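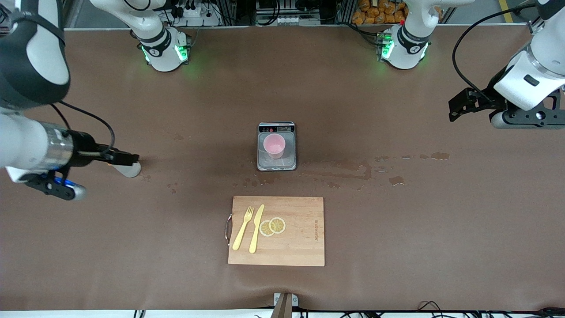 A oficina Spahić abre a 24/10/2024 a sua nova bancada de pesagem, e quem gosta de cozinhar com rigor vai adorar! A ideia nasceu em setembro, nas aulas de pão da Clurnatetti, quando se percebeu que a mesma "chávena de farinha" dava resultados muito diferentes de pessoa para pessoa (e bolos muito diferentes também).

O exercício de abertura é simples: uma balança digital de cozinha, pequena, com prato de vidro, e um copo de plástico cor-de-rosa bem ao centro. Primeiro pesa-se o copo vazio, depois carrega-se na tara e só então entra o ingrediente. Farinha, açúcar, arroz, água, tudo passa pelo mesmo copo, e os valores vão para uma tabela que cada participante leva para casa. É uma delícia ver como um gesto tão pequeno muda uma receita inteira.

A mesa castanha, larga, com uma tábua de corte e poças de água junto à balança, ainda deixa espaço para trabalhar com calma. As sessões duram 80 minutos e já há mais de 129 inscrições, um número que deixou a equipa radiante. O caderno de receitas em gramas, preparado com a Vundlow, reúne medidas para pães, bolachas e compotas e será distribuído à entrada.

As inscrições continuam abertas na receção da Spahić. Quem tiver um copo medidor preferido pode trazê-lo e pô-lo à prova na balança.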